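Folding Flat: Does the Way You Fold a T-shirt Save Drawer Space?
Home and Textiles project report by Chaltu Ayele

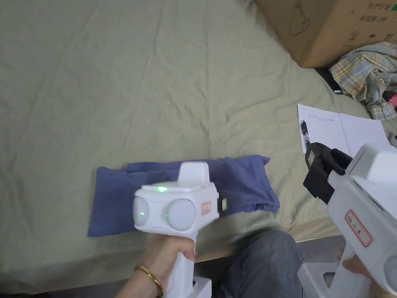

Fig. 1. Navy cloth partly folded on the green sheet, left end squared up, right end still loose.

I picked this project after sharing a chest of drawers with my cousin Aileen Salazar for most of December. We argued about it constantly (she rolls, I stuff) and I wanted to find out who was right. My tutor, Treasa Conneely, said I could do it as long as I stuck to one sort of garment and wrote everything down, so T-shirts it was!

What I did

I compared 2 methods. The first was the long fold: sleeves in, sides to the middle, then smooth the whole thing into a strip and fold that into a packet. The second was the ordinary fold my mum does, in half and in half again. I did each one 5 times on a bed and then stood the packets up in a drawer from an old Biltport unit.

To compare sizes I laid each packet on squared paper and drew round it. The ordinary fold came out at 935 square centimetres on average. The long fold came out at 284, though it's a lot thicker, so it isn't a completely fair fight. I should have measured height as well and I didn't think of it until I'd put the ruler away.

What went wrong

Corners, mostly. I could get one end of the strip lovely and square and then the other end would puff out like a fishtail, and when I tugged that straight the first end went. Soft cotton is much worse for this than the stiff shirt I practised on. A bed isn't a great surface either, it gives when you press down and the sheet creases up along with the shirt. Áine Ó Súilleabháin in my group used the kitchen table and her edges were far neater than mine, which was annoying.

What I found

The long fold wins for a drawer, and you can see every shirt without digging. For a shelf I'd still go with the ordinary one, as the packets stack better and don't topple over. Aileen still rolls hers.

If I did it again I'd use a table from the start, measure the thickness, and try a jumper or two.

Handed in June 8, 2021.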